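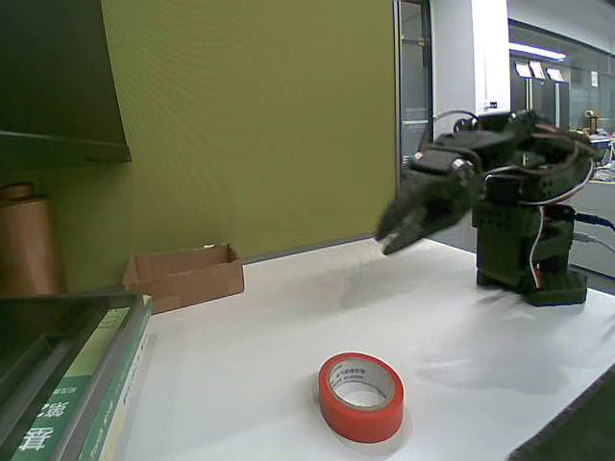 Groler, upstairs lab – July

Open day notes, small arm station. Written up between the second and third groups, finished after closing.

Setup. Arm on the white table by the green wall, base at the right-hand end so visitors stand at the front and left. Roll of red-orange tape as the pick object, cardboard box at the back left as the drop point. Two-finger gripper, standard jaws. Blue cable led off to the right, away from the visitors' side. Speed limit set to 30 percent of maximum for the whole day. Yolanda Holloway ran the talk, I ran the console.

Controller is the Odo build from last month with the Rornine motion library on top. No changes to either before the demo. Gains left as they were.

Sequence as shown: home, hover over middle of table, open jaws, move to tape, close on the rim, lift, swing to box, release, home. Full cycle is 30 seconds at the demo speed. Pause of 5 seconds added at the hover so that Yolanda could explain the joint order before the approach.

First group. Ran clean until a visitor moved the tape toward the front edge and asked whether the arm would find it. It did not. There is no vision on this station, and the pick point is taught. Arm closed on nothing and carried nothing to the box. Yolanda used it to explain taught positions, and the question came up again in the second group, so the miss is now part of the talk. Re-teaching the point takes less than a minute from the console if someone insists.

Second group. Elbow servo reported a temperature warning late in the session. Stopped, torque off, arm supported by hand while it went down. Left it off while Yolanda took questions. Restarted with the hover pose raised slightly and the forearm less extended, no further warnings. The old pose holds the forearm out too far for a long talk. New pose saved as hover_b.

Third group. Mostly from Boateng, more technical. Asked about backlash at the wrist (present, not measured), payload (not tested past the tape) and whether the servos share one bus (yes). One of them asked for the pose log. Told them to write to Yolanda.

Log for the day shows 300 completed moves, counting each leg separately. The empty pick is in there as completed, as the script only checks that the jaws reached their commanded position. Needs a load check on close before anyone quotes that number.

To do:
– load threshold on gripper close, abort to home if below
– move hover_b into the default file
– tie back the wires at the upper servos, the loops stand out further than I like when the arm folds
– mark the tape position on the table, pencil is enough
– send Boateng the joint limits sheet with the log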